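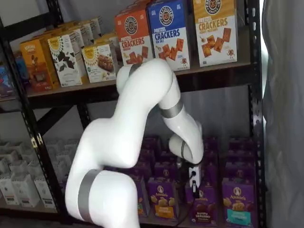

Carkside stockroom, progress to end of May
Prepared by Lalit Rana for Gedgate

Shelving: the black metal unit is in use on both levels. Pretzel crackers are kept upright on the upper shelf, purple boxes on the lower.

Labels: Jingyi Wan is entering nutrition panel data by product.

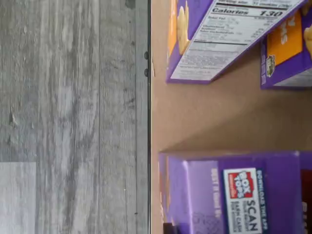
Entries follow the printed panel, e.g. Calories 130. Item records stand at 2085, with 11 awaiting a second check.
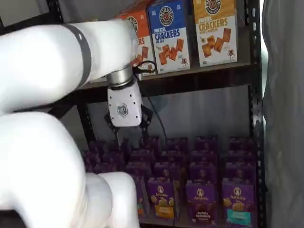 Next period
Close the open checks. Agree shelf order with Kanako Furukawa.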